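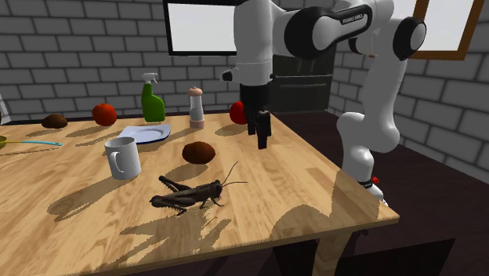

Lurament Hardware Wallet: Review

Published 3 July 2026

The Lurament is a hardware wallet intended for private holders of digital currency who wish to keep their keys away from a computer connected to the internet. It is made by Ernska and sold at a retail price of £175, including a USB-C cable, two recovery cards and a cloth pouch. The unit reviewed was purchased at full price and used over a period of several months, beginning in January.

Setting up

The device is supplied without firmware. On first connection the desktop program, Prernico, downloads the current version and asks the user to compare a short code on the computer with one on the device. Set-up then proceeds to the recovery phrase, which is 24 words long and is displayed four words at a time. Users are required to enter the whole phrase again before the wallet will accept any funds. The process is slow with two buttons, and a first-time owner should set aside the better part of an hour.

The printed guide is clear on the matter of the recovery phrase. It is less clear on the optional passphrase, which receives a single paragraph. An owner who sets a passphrase and later mistypes it will be shown an empty wallet with no warning. Ernska should address this in the next printing.

Daily use

Sending a payment requires the address and amount to be checked on the device itself and then confirmed by holding both buttons for 3 seconds. The screen is small, and long addresses are divided across three pages. The text is sharp and can be read without difficulty in ordinary indoor light, though it is poor outdoors.

Prernico supports Bitcoin and nearly 300 other currencies. In practice the support is uneven. Bitcoin and the larger networks are handled fully, with a choice of fee levels and the ability to label individual receipts. Many of the smaller currencies can be received and sent but do not appear in the portfolio total. Transaction history may be exported as a spreadsheet for tax purposes. Our own test export ran to 1044 lines and opened correctly, although dates were given in the American order and had to be changed by hand.

Two firmware updates were issued during the review period. Both were installed without loss of data. The second removed an irritating delay on waking the device.

Comparison

The closest alternative at this price is the Beaudoin, which has a larger colour touchscreen and a simpler set-up. The Beaudoin relies on a built-in battery, however, and cannot be used while that battery is flat. The Lurament draws its power from the cable and has no battery to wear out. For a device that may spend years in a drawer, we consider this the sounder arrangement.

Points to note

The plastic casing marks easily. The supplied cable is short. Telephone support is not offered, and our two written enquiries were answered in one and four working days respectively. The warranty runs for two years and does not cover the loss of any funds.

Assessment

The Lurament is recommended for holders who make occasional payments and are prepared to read the instructions with care. Those who trade daily, or who hold mainly smaller currencies, will find the Beaudoin more convenient.

Rating: four out of five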